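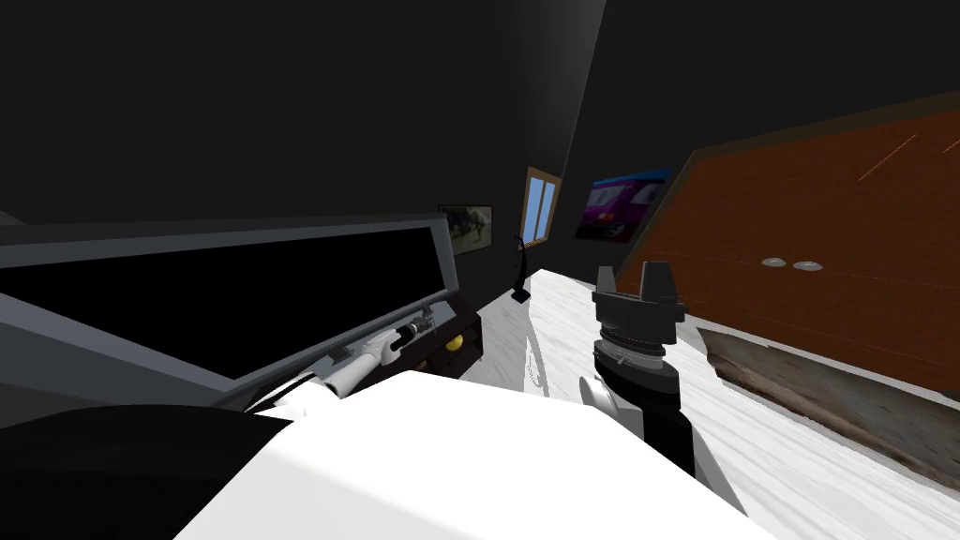 The Painted Town
Movgate still letters its shop signs by hand, and a morning on foot there will ruin you for vinyl

The best capital R I have ever seen is on the side of a tire shop.

It's on Oren Street in Movgate, two blocks up from the river, and it belongs to the word REPAIRS. The leg of the R kicks out and keeps going, sliding under the E and the P like somebody stretching out on a couch. The paint is a deep oxblood red with a thin cream outline, and if you stand close you can find the spot on the outline where the brush was lifted and set down again. I stood close for a long time. A man came out to ask if I needed tires.

I'd gone to Movgate for a wedding and had a free morning, and I'd heard from a cousin that the downtown was "kind of cute." This is a wild undersell. Downtown Movgate has the greatest concentration of hand-painted signs I've come across in 5 years of writing about this stuff, and I've dragged my family down a lot of main streets. The barber has one. The bank has one, gold leaf on glass. The place that sells vacuum bags has one with a drop shadow so crisp I reached out to see if it was raised. (It was flat. I touched a stranger's sign. I'd do it again.)

I went home after the wedding and came back in May for a proper look.

One shop, one street at a time

Most of what you see in Movgate comes out of a single business, Kanagaratnam Signs, which works from a former feed store at the low end of Oren Street. There are 4 painters on the payroll and a shop cat with a streak of chrome yellow on her flank that has apparently been there for two winters. You can smell the place before you see it, turpentine and coffee and a little bit of cat.

The painters would rather talk about letters than about themselves, and they asked me to leave their names out, so I will. What they wanted to show me was the patterns. Along the back wall is a set of wide, shallow drawers, the kind made for maps, and inside are 800 sheets of brown paper, each one a drawing for a sign that went up somewhere in the county. Bakeries, boat rentals, a dentist, a church supper, three different businesses that all sold worms. The oldest have gone the color of tea. The lines are full of tiny holes, and the holes are how the drawing gets onto the wall.

I had never seen this done and I could have watched it all week. You draw the sign full size on paper. You roll a little toothed wheel along every line so it leaves a row of pinpricks. Then you tape the paper to the wall and slap it all over with a sock full of powdered charcoal. Peel the paper off and there's your sign in faint gray dots, like something seen through fog. The method is centuries old, fresco painters used it on ceilings, and here it was going onto the front of a place that does phone screens and keys.

After that comes the brush. Sign painters call theirs quills or fitches depending on the shape, and the ones for lettering have hair so long and floppy that I couldn't believe they were good for anything. I was handed one and invited to pull a straight line down a scrap of glass. Mine looked like a seismograph reading. One of the painters did the same stroke without seeming to look at it, top to bottom, one breath, a line with clean edges and a perfect square end. The long hair is the trick. It holds enough paint to get you the whole way down, and it drags behind your hand and smooths out the wobble, once you've got the kind of hand that only wobbles a little.

How long does that take? "A year for straights," I was told. "Then you start on O."

Why the O is a monster

I'd like to put in a word here for the letter O, which I had always taken for granted.

A round letter painted at exactly the same height as a square one looks too small. Your eye shaves a bit off the top and the bottom. So every O and C and S and G on every decent sign you've ever read is slightly too tall, poking over the line above and below, and the painter has judged how much by eye. Same with the point of an A. Same with the bottom of a V. On a big wall the overshoot can be the width of your thumb.

Spacing is the same story and maybe worse. Put an L next to an A with a ruler and you get a hole in the word that you could park in. Put two upright letters the same distance apart and they look jammed. There's no measurement that fixes it. The painters squint, step back into the street, get honked at, come forward again and shift the paper by a hair. One told me she turns photos of her layouts upside down so she'll quit reading the word and look at the gaps.

I've been doing this with every cereal box in my house ever since. You will too, sorry.

The bad years

Movgate didn't plan to become a painted town. Through the eighties and nineties it went the way of everywhere else, and a lot of the old signs disappeared under plastic boxes with fluorescent tubes in them. Cut vinyl was quick and cheap and you could have it the same afternoon. The shop on Oren Street survived on boat names and truck doors, plus one long-running job repainting the numbers on the grain elevator in Skidesmont, across the river. The painters talk about that elevator the way other people talk about a grandparent who paid for college.

What turned things around was a hailstorm. It came through at four in the afternoon one summer and cracked nearly every plastic sign on the west side of Oren Street. When the panels came down, there was paint underneath. A shoe store from before the war. A soda fountain with a pink glass and two straws. A hardware store that had listed, in neat block capitals, everything it carried, including HARNESS and OYSTERS.

People came out of their shops and stood in the road looking up. Half of them had worked under those boxes for years with no clue. The bakery owner decided on the spot that she wanted a painted sign of her own to go beside the old one, and the optician next door wasn't going to be outdone by a bakery. Within a couple of years the shop had a waiting list, and it has had one since.

I love that the old walls were left alone. The soda fountain is still up there over what's now a tax office, faded to the shade of a peach, and the tax office has its own name painted underneath in plain dark green letters that are just the right size to be polite.

What it costs, and what you get

A small painted sign for a storefront in Movgate will run you 400 dollars, give or take nothing, because the shop has had the same flat rate for a single line of text on a board for longer than the cat has been alive. Gold leaf costs more. Walls are priced after somebody has come out to look at your bricks and sigh at them.

You can get vinyl for less. Several businesses in town have it and look perfectly fine, and I bought an excellent sandwich from one of them. But the painted ones age so well! Vinyl shrinks and curls at the corners. Enamel goes chalky and soft, and the strong colors drift at different speeds, so that a sign that started out red and blue can spend its later life as a rosy brown and a sort of dusk. The fishing supply store has been asked several times if it wants its trout touched up. It does not. The trout looks better every year.

And they're all a little different, which is the part that got me in the end. Walk up Oren Street on the sunny side and you'll start to recognize the hands. One painter closes her lowercase e with a tiny upward flick. One has an ampersand so fat and pleased with itself that three businesses have added an "& Co." with no company to speak of. The great R on the tire shop was done by a painter who has since retired, and the others will admit, if pressed, that they've all tried to copy it off the pattern in the drawer and none of them has gotten the leg right.

If you go

Start at the river end by eight in the morning, when the light comes straight up Oren Street and the gold leaf on the bank is doing its best work. Go up the left side and come back down the other. Look above the second-floor windows, where most of the ghosts are. The alley behind the movie theater has a full wall of old chewing gum and seed ads, one painted over the other, and after rain the layers all show at once and you get a lady in a hat made of turnips.

The sign shop has no visiting hours as such, but the big door is rolled up most days when it's warm, and if nobody's up a ladder they'll usually let you look in the drawers. Wipe your hands first.

Skidesmont is worth the bridge, too. It only has the elevator, but the numbers on it are taller than a person, black on pale gray, and you can read them from the highway. The 3 is flat on top. The 8 is a beauty. I pulled over onto the shoulder to look at it, and there was already a car there.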